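Blog > Threads > Uzma Hashmi

Uzma Hashmi
OK so I promised I'd write up the gripper thing from March and then I forgot, sorry! Thread. It's a long one, get a snack.

Background for new people: I run a two-arm folding cell at Serham. Small soft stuff, mostly covers and pillowcases, one arm holds, the other arm finds an edge, then they both pull it flat. On a good day it's kind of hypnotic.

On a bad day you get what I got, which was an arm that would not let go.

2/ First time it happened I figured it was static or a snagged zipper. The right arm finished its pull, the software said "gripper open," and the arm drove off home with the cover still in its fingers. The left arm was still holding the other end. Tug of war!!

3/ The arms are supposed to notice that. There's a force limit, and when either one feels too much resistance they both freeze. They did freeze, but a good second later than I wanted, and by then I'd heard a seam go. 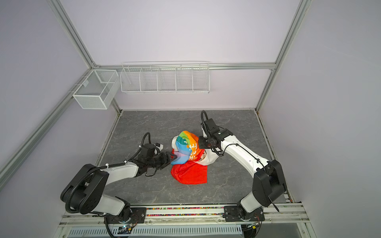 4/ My first theory was cables, and I lost a whole afternoon to it. If a gripper cable gets pulled tight at full reach you can lose the signal for a moment, and "open" never shows up at the motor. So I went over both arms with a flashlight. The cable is tied down along the white links and then has that free loop up over the wrist, and the loop is the bit I worried about. I wiggled it. I ran the arm to every corner of the floor and wiggled it again. Nothing. Fault log stayed clean.

5/ Then I did what I should've done first and read the log properly, the boring one with 1,795 cycles in it. The late releases were in there the whole time! 51 of them. Most were so short you'd never see it by eye, the fingers just opened a hair after the arm started moving.

6/ And they got worse the longer the cell had been running. Fresh start in the morning, lovely. After lunch, sticky.

7/ So here's what was going on. The gripper controller (ours is a Druno) sends back "open" when it has ACCEPTED the command. I'd been reading it as "the fingers are open." Different thing! When the queue was short the gap didn't matter. When the queue filled up over a few hours, the arm was leaving before the hand had done anything.

8/ Yes, that's in the manual. Page 122. Egilsson sent me a screenshot of it with no message attached.
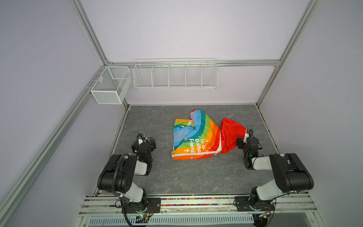 Right arm on the red corner, left arm waiting its turn.

9/ The fix was tiny. The arm now waits for the finger position reading before it moves, and if that reading doesn't change in time, both arms stop and the cell yells at me. I also clear the queue between items. It costs a little time per fold and I don't care even slightly.

10/ The safety part, which is why I wanted to post this at all. When it froze that first time, my instinct was to reach in and unhook the cover. Two arms, both powered, both pulling. I had my hand most of the way there before I stopped myself. Please don't do that. Hit the stop, cut power, THEN go untangle your laundry.

11/ We changed the force limit too. It was set for stiff parts, left over from an older Famitach job, and cloth stretches for ages before it pushes back. If you do soft goods, go check yours. Mine is less than half of what it was.

12/ It's been fine for over 2 months now. One stop in that time, and that one was me leaving a glove on the floor of the cell.

13/ Someone's going to ask about the torn one. I sewed it back up, badly, and it's our test cover now. If the arms can find the edge on that mess they can find it on anything.

Recent from Uzma Hashmi
Why my zippers always end up on the wrong side
Force limits for floppy things, part 1
Cable ties I like and cable ties I don't
Moving the Serham cell without losing calibration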